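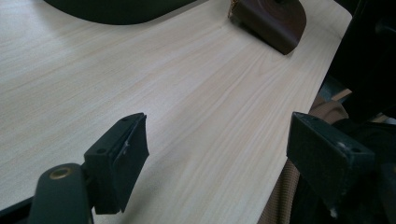 The **Burnby Rules** are a set of working practices for people who use hand-held grippers to record everyday tasks for robot training. They cover the care of the fingers, the preparation of the work surface and the conduct of whoever is doing the gripping. The rules are voluntary, a word that appears in the text 2 times and in the complaints about it rather more often.

## Background

The rules grew out of a shared handbook kept by two workshops, Brastex and Sandoval, which had been swapping recordings and disliking each other's. Brastex held that a gripper should start every task open, with nothing between the fingers. Sandoval held that it should start closed, on the grounds that closed was tidier. The two sides met at Burnby in May and settled on open. The minutes give no reason, though they do mention lunch.

A first edition ran to 100 clauses, several of which forbade things no sane person had attempted. The present edition has 45.

## Main provisions

### Fingers and fixings

Both fingers must be of the same pattern and finish. Screws are to be checked by hand before a session and again after any drop, including the drops that the operator would prefer not to discuss. Scratches and scuffs on the outer surfaces are allowed. Damage to the gripping face is not, and a worn pad is replaced together with its partner, even when the partner is in perfect health.

Matte finishes are preferred to glossy ones. The rules do not say how matte. An appendix on the subject was promised in the first edition and has been promised in every edition after it.

### Surfaces

Ordinary tables are encouraged. A robot trained only on spotless benches tends to be baffled by a kitchen, and the rules take the view that it may as well meet real furniture early. Wood grain, patterned cloth and mild clutter are all acceptable.

Glare is treated more strictly. Operators are told to move the lamp first and the table second. Moving the task to suit the lamp is described as "poor form", the strongest language in the document.

### Operators

Operators may sit or stand, but should not change over partway through a task. Sleeves are to be kept clear of the fingers. Knitwear has a clause to itself, which recommends pushing up the cuffs and otherwise leaves people's wardrobes alone.

Anyone near the table must be told when recording starts and may ask for it to stop. This clause has never been amended, and it is the one inspectors look at first.

### Records

Each session carries a short note of the task, the surface and any faults found. A failed grasp is kept and marked as failed. Deleting it counts as a breach, however embarrassing the object that got away.

## Adoption and criticism

Kernholm adopted the rules in full on 22nd February and published a wall chart to go with them. The chart left out the clause on glare and was printed on shiny paper.

Critics say the rules spend too long on screws and too little on how recordings should be labelled. Supporters reply that labels rarely come loose and fall into the works. A smaller group still argues for starting closed. Its proposal is listed under "matters deferred", just below the appendix on matte finishes.

## See also

- Gripper calibration
- Teaching by demonstration
- Workshop lighting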